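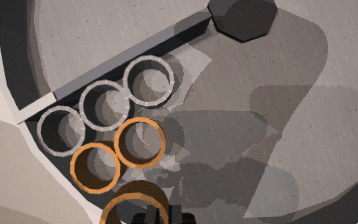

The Night Ferry to Nollel

I'd been told the ferry left at 16 minutes past nine, and I believed it, the way you believe anything written in chalk. So I ran. I ran the whole length of the harbour wall at Brirnden with my aunt's clock under one arm and a bag of cheese rolls swinging off the other, and when I got to the end there was a man in a woolly hat coiling rope and no ferry at all.

"Tomorrow," he said.

"It says sixteen past."

"It says sixteen past on Wednesday."

It was Tuesday. I'd been so busy being on time that I'd turned up a day early, and if you knew my family you'd know that this has never once happened to any of us.

I should explain about the clock. My aunt lived on Nollel for most of her life and came off it in a temper, and when she died she left me her clock and a note saying it was to go back. No please, no reason, just "back" with a line under it. It was made in 1860, or the face was, and it had a tick like somebody tutting. I'd had it in my flat in Virngate since the funeral and I'd slept badly every single night. You try it! You lie there thinking about your electricity bill and the clock goes tut, tut, tut, and you start apologising to it.

The man in the hat said I could wait in the shed if I liked, there was a stove. I said was it his shed and he said it was everybody's shed, and he went off up the hill with his rope (I never did see what he tied up with it).

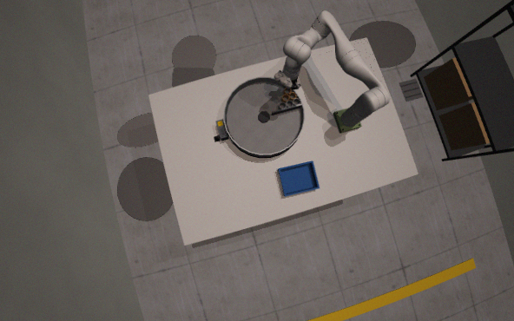 The stove smoked and the bench was too short to lie on, so I sat up with my coat round me and put the clock on the window ledge and ate two of the rolls. The tide came in under the floorboards. I'm not a person who likes the sea, I like to know where it is and for it to be somewhere else, and there it was slopping away beneath my shoes and talking to itself.

Some time after midnight the clock stopped.

I can't tell you what that was like. All those months of tutting, and then just the water. I picked it up and shook it, which you're not supposed to do, and something slid inside the case. I'd had that back off before to wind it and I'd have sworn there was nothing in there but works. But I felt round behind the pendulum with one finger and there was a bit of card, folded small and gone soft, and when I'd worked it loose it was a ferry ticket. Brirnden to Nollel, single, number 321, never punched.

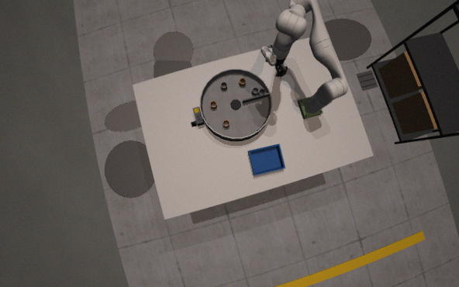
Waiting for the morning.

So she'd bought one. That was the thing I sat and looked at until it got light. She'd told all of us she'd never set foot on that rock again, she said it at Christmas, she said it at weddings, she once said it to a dentist - and all along she'd had the fare paid and tucked in behind the pendulum where she'd hear it every minute of the day.

I cried a bit, I don't mind saying so. Then I had another roll.

In the morning a woman came to open the ticket window and I asked her whether an old one would still do. She held it up to the bulb. She turned it over and smelled it, I don't know why.

"Where's the passenger?" she said.

I put the clock on the counter. I hadn't planned to, it was just what my hands did.

She looked at it for quite a while and then she got her punch out and clipped a neat little hole in the corner of the card, and slid it back to me. "You'll want one for yourself as well," she said. "Return?" 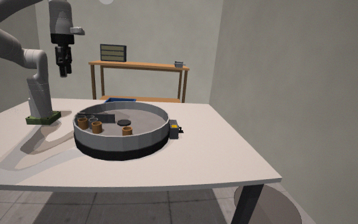
I had all day to think about that question and I'm still not sure I answered it properly. I walked up and down the wall. I bought a cup of tea and let it go cold. By evening there was a bit of a queue, people with shopping and a dog in a basket, and the ferry came round the point with its lights on, much smaller than I'd pictured and leaning slightly to the left.

At 16 minutes past nine they let the rope go. I sat on the open deck with the clock in my lap and my scarf wrapped round it, and Brirnden got little behind us, and I kept my eyes off the water as much as I could.

We were past the last buoy before it started up again. It was quieter than before. It could have been the engine, but it went on after the engine stopped.

More short fiction
The Lamp-Seller of Tlapale
A Room Above the Baker's
What the Weather Owed Us
Last Bus from Virngate
Salt in the Sugar Tin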